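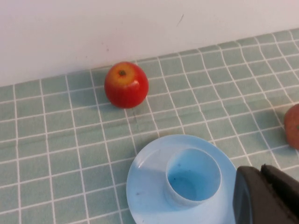 Clivum: The Complete Series, Collector's Box

All 31 episodes of the science fiction serial Clivum on 8 discs, with a hardcover companion book. Region free. Ships in October.

The series follows a survey crew stranded on a mining moon in a version of 1859 where steamships reached the planets first. Kenna Farquharson plays Captain Aleo and Gavin Hepburn plays the ship's doctor, Lauritsen. Iñaki Lorente joins the cast from the second season as the stowaway.

The episodes are presented in broadcast order. The pilot appears in two versions, the one that aired and the longer cut shown to the network, which has a different ending and a temporary score in places. Picture and sound were restored from the original camera negatives, except for two episodes in season one where only the broadcast tapes survive. Those two look softer than the rest.

Extras
Commentary on nine episodes with creator Rupert Hubmann and writer Iona Jardine
Deleted scenes from seasons two and three
Costume and creature tests (no sound)
Convention panel with the main cast
Trailers and TV spots

The companion book runs 325 pages and includes an episode guide, set drawings and the full script of the unfilmed season four opener, "Irkemel." The book is in English only.

Details
Format: Blu-ray
Audio: English stereo, English 5.1
Subtitles: English, Spanish, French
Packaging: rigid slipcase, two disc folders, book
Digital copy: not included

Limit two per customer. Preorders are charged when the box ships. If you order other items with a preorder, the whole order is held until October, so place a separate order for anything you need sooner. Opened sets can be exchanged for the same item if a disc is faulty.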